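Sat 10 October

Back in the big white room under the mezzanine. Ona Zariņš wants the maroon-and-black appliance, the one with the round perforated grille, on the Koppel sheet by Monday. I have filled in its color. Progress. 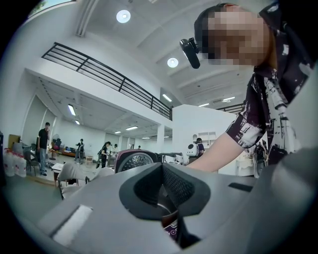
Still to do

Find the model name. Rimantas says Ivura — he says that of everything.
Measure the grille.
Book the room again, 2 hours, ideally when fewer people are crossing it or on the phone.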